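Kaline 882 台面分拣套装

产品编号：882
系列：Edivix 台面系列
类别：工作台及台面收纳
供货方式：整套或分件
页面维护：Itziar Cantero

概述

882 套装由方形工作台面、带孔塑料筐、分色蜡笔和台面灯组成，用于小件物品的分色、归类和装筐练习。各部件可单独订购，订货时在产品编号后注明部件名称。套装不含座椅和储物架。

蜡笔为纸质包装的圆杆型，一端为尖头，一端为平头。外包纸与笔芯同色系，换新笔时可直接按外包纸的颜色归类。笔身横放在台面上，取放时夹持或捏持笔杆中段，尖头不受力。

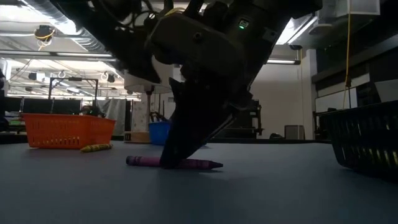 Penimora，07/02/2026

本页内容适用于现行批次。旧批次的台面和塑料筐仍可与现行批次混用，旧批次的台面灯底座尺寸不同，订购替换灯罩前请先核对底座背面的批次标记。随货说明书与本页有出入时，以本页为准。

工作台面

台面为方形，表面平滑，颜色为蓝灰色，外围为黑色铝制框架。框架的作用是定位和承托，边缘附件均固定在框架上，台面本身不开孔。左右两侧可加浅色木条，木条保留原木纹理，表面不上色。木条属于附件，不影响框架安装，拆下后不需要填补。

落地安装时，台面标准高度为 89 厘米，自地面量至工作面。地面应平整坚硬，混凝土地面可直接放置，无须铺垫。软质地面须先铺硬板。需要划定工作区时，可在地面贴黑色胶带作边界线，胶带与框架之间应留出人员通行的宽度。贴胶带前清扫地面，粉尘会降低粘接力。

框架远端的两处小型立式支架用于附件定位，出厂时已装好。如需调整位置，先松开底部螺钉，沿框架平移后再锁紧，不要在锁紧状态下敲击支架。

台面灯放在远端，靠近中线。灯罩为白色直筒形，上口敞开；底座为圆形浅色木座，直接放在台面上，不用夹具。灯的高度超过台面边缘，从远端取物时应从灯的侧面绕过。底座下方不要垫纸或布，以免移动时打滑。

分拣前，蜡笔散放在台面中央，塑料筐放在四周。散放时不必排列方向，允许相互搭靠，但不应堆到筐沿高度以上。粉色、黄色和紫色蜡笔可混放，也可先放两种颜色，熟悉后再加第三种。 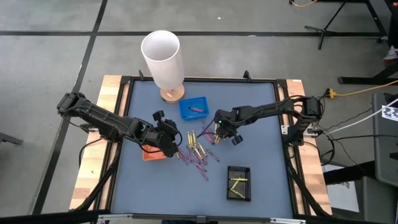

塑料筐

塑料筐为敞口长方形，侧壁有成排的小长方形孔，孔位纵横对齐。筐沿略厚于侧壁，并高出一圈，便于双手端取。蓝色筐为浅型，长边 21 厘米。其他颜色的容器尺寸以装箱单为准，不同颜色之间不保证可以互相套叠。

侧壁孔用于通风和排屑，也方便从侧面查看筐内有无剩余物品。孔的尺寸小于标准蜡笔的长度，横放的蜡笔不会从侧壁滑出。断裂的短笔头可能卡在孔内，清理时从外侧向内推出，不要用金属工具撬动孔边。

蓝色筐在强光下筐底会有反光，看上去比侧壁浅，属正常现象，不作为更换依据。如反光妨碍辨认浅色蜡笔，将筐转动一个角度即可。筐与台面边缘不要求平行，斜放不影响使用。

每只筐建议只收一种颜色。筐与颜色的对应关系由使用方自定，出厂不附标签。需要贴标签时，应贴在筐沿外侧，避开侧壁孔。Chrysikopoulos 标签纸的小号规格可用于筐沿，揭除后如有残胶，用湿布加少量中性皂液擦净。

台面保养

台面为浅色哑光表面，蜡痕在侧光下较明显。日常清洁用微湿软布沿同一方向擦拭，再用干布收水。已形成的蜡痕先用塑料刮片平推，再用布擦，刮片与台面的夹角应尽量小。不得使用钢丝球、砂纸和含磨料的膏剂。

哑光层磨损后会出现局部发亮，这种变化不可恢复，但不影响平整度。

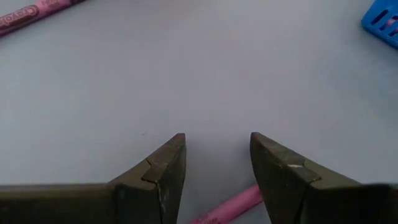

大面积发亮时可将台面调转方向安装，使常用区域落到磨损较轻的一侧。调转时须先取下台面灯和两侧木条，由两人抬起台面，框架留在原位。重新放入后检查四边缝隙，缝隙不均匀时松开框架内侧的限位件再作调整。

溶剂类清洁剂只可用于框架，不可用于台面和塑料筐。酒精会使台面颜色变淡，颜色变淡不在保修范围内。木条和灯的木座用干布擦拭，沾水后应立即擦干。

蜡笔耗材

补充装每盒 10 支，单盒单色，颜色可选黄色、紫色和粉色。外包纸上有深色条纹或色带，新旧批次的条纹位置可能不同，不影响使用。外包纸破损的蜡笔仍可用于分拣，但颜色相近时辨认速度会下降，建议及时更换。

存放时应避开热源和直射阳光。蜡笔受热后会变软、弯曲，弯曲的笔身在筐内不易平放，也容易粘连。冬季低温存放后笔芯较脆，使用前先在室内放置一段时间。盒装补充品平放保存，上方不压重物。

归类时，逐支放入对应的筐内，笔身平放，不要竖插。单支蜡笔放在筐底中部即可，后续各支并排放置。筐外的蜡笔应留在筐沿以外，避免搭在筐沿上，移动筐体时搭放的蜡笔容易滚落。全部归类后，先检查筐的背侧和灯座附近，再收筐。

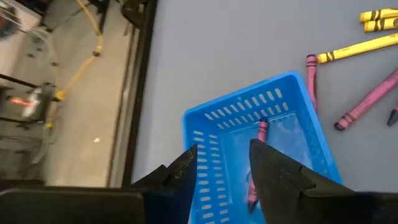 蓝色带孔筐，筐内为粉色蜡笔

订购与更换

整套订购按产品编号 882 下单。分件订购时请写明部件名称、颜色和数量，塑料筐还需注明浅型或标准型。台面与框架配套出厂，单独更换台面时须提供框架背面的编号，否则无法确认安装孔距。

塑料筐侧壁开裂、筐沿变形时应更换，不建议粘补。粘补后的筐沿受力不均，端取时可能再次开裂。台面灯的灯罩与底座可分别更换，灯罩为白色，底座为浅色木，无其他颜色可选。

标准件由 Kaline 仓库发出，框架和台面分箱包装。收货时先核对箱数，再检查边角。边角破损应在签收单上注明，并保留原包装。12 月盘点期间分件订单合并处理，整套订单照常发货。

可配附件：浅色木条（左右成对）、立式支架、灯罩、蜡笔补充装、黑色地面胶带。

不适用范围：户外使用、食品直接接触、潮湿环境长期放置。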